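Props notebook, 17/12/2024

Spent most of the morning on the table dressing, which I had been putting off ever since Urmila brought the last crate over from Trolside. I do enjoy this part of the job once I get going – a bare white table looks so different with a few homely things on it. The tulips went into the dark gray ribbed vase, and I think the red is just right against it. Wilmer still prefers a clear one, and I have promised him we will try it in July when we do the lighter set. 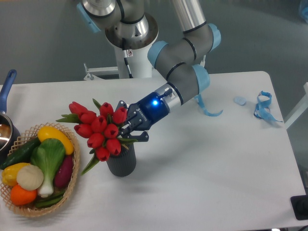
Basket and vegetables

The woven basket keeps its place to the left of the vase, with the artificial vegetables inside. Gaurav asked if we could have real ones and I had to tell him, kindly, that I remember the last time. The saucepan with the blue handle stays on that side too. The bits of light blue tape over on the right need to go in the bin before we close up.

Still to do

Ask Nahuel where the spare vase went, shelf 18 or the Lodhi box.
Order 3 more bunches of tulips, closed heads again, same red if they have it.
Ciarán wants the vegetables listed under crate 165 – I will write that up tomorrow, after a proper cup of tea.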